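Section 4: Loading and Refilling the Cup Stand

Read this section before you stock a Mornau drinks point for the first time. It covers the wire cup stand and the paper cups that go in it. Lids, stirrers and sugar are covered in Section 5.

4.1 Before you start

You will need:

A clean, dry table
The cup stand
One sleeve of white paper cups (stock number 3611)
A clean cloth
Disposable gloves, if your site requires them

The stand has curved black wire loops on dark round bases. Stand it upright on the table and press down lightly. It should not rock. If it does, check for crumbs or a folded label under one of the bases.

Keep the stand at least 20 centimeters from the nearest table edge. On tables with a cable hole, leave the hole clear so that the kettle cord can be run through it later.

NOTE: Sites that still have the older Vulance stand can follow the same steps. The Vulance loops are narrower, so load half a sleeve at a time.

4.2 Checking the cups

1. Wash and dry your hands.

2. Open the sleeve at one end only. Do not tear it down the side.

3. Slide out the first cup and look inside. The bottom should be flat and the rim should be round all the way.
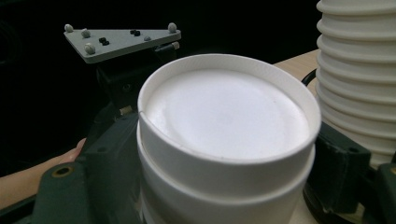 4. Run a finger along the outside of the side seam. A seam that lifts under light pressure will leak. Set that cup aside and check the next three from the same sleeve.

5. If two or more cups fail, close the sleeve, write "hold" on it and take another from the carton. Tell Mercy Bakilana in supplies, extension 155, and give her the carton number.

6. Keep the good cups nested. Cups that have been pulled apart and pushed back together tend to jam.

CAUTION: Handle cups by the outside wall only. Do not put fingers inside a cup that is going back on the stack.

4.3 Loading the stand

1. Hold the stack with one hand near the bottom and the other around the middle. A full stack bends easily if it is lifted by one end.

2. Lower it into the wire loop until it rests on the base. Do not force it. If the stack catches, lift it out and turn it a little – the rolled rims sometimes hook on the wire.

3. Look at the stack from the front and from one side. Straighten it if it leans.

4. Take one cup off the top as a test. It should come away alone. If a second cup comes with it, hold the lower one still and twist the upper one gently.

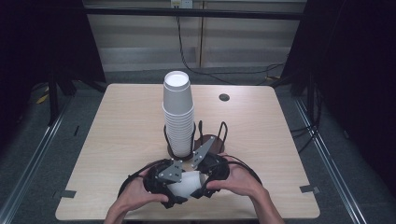 Figure 4-2. Cup stack in the wire stand, with a single cup held on its side in front.

5. Wipe the table in front of the stand and put the empty sleeve in the recycling.

NOTE: A tall stack is fine on a fixed table. On a cart, or anywhere people brush past, load no more than half the usual height.

CAUTION: Do not place the stand next to the hot plate or under the spout of the Lindemann urn. Steam softens the rims, and the cups will stick together.

4.4 Taking and returning single cups

During service, people often take two cups and leave one on the table. A cup may go back on the stack only if staff took it off and it has touched nothing but clean gloves. All others go in the bin.

1. Hold the cup by its outside wall, on both sides. Use just enough pressure to keep it from slipping.

2. Keep it clear of the wire as you move it. A paper rim that is dragged across the loop can crease.

3. Check that it faces the same way as the rest of the stack, then let it settle over or into the next cup without pushing.
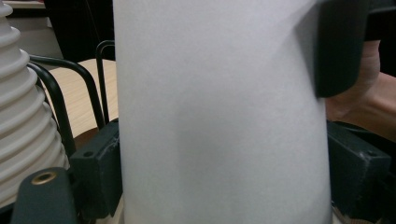
Figure 4-3. Cup held at both sides, close to the wire.

4. Throw away any cup that has been squeezed out of shape, even if it springs back.

4.5 Refilling during the day

Check the stand at 10 a.m. and again at 2 p.m. Refill when the stack is down to the height of your hand. Take the old cups out first, load the new ones underneath, and put the old ones back so that they are used next.

The standard order for one drinks point is 375 cups. Sites that run a second point in August, when the courtyard is open, should place a separate order for it. Orders go to Tyyne Kuusisto by noon.

4.6 Cleaning the stand

1. Remove all cups and place them on a clean cloth.

2. Wipe the wire and the bases with warm water and a little dish soap. Jelen spray may be used on the bases but not on the wire.

3. Dry everything completely, including the underside of each base – water trapped there will mark a wood table.

4. Reload as described in 4.3.

Do not put the stand in the dishwasher.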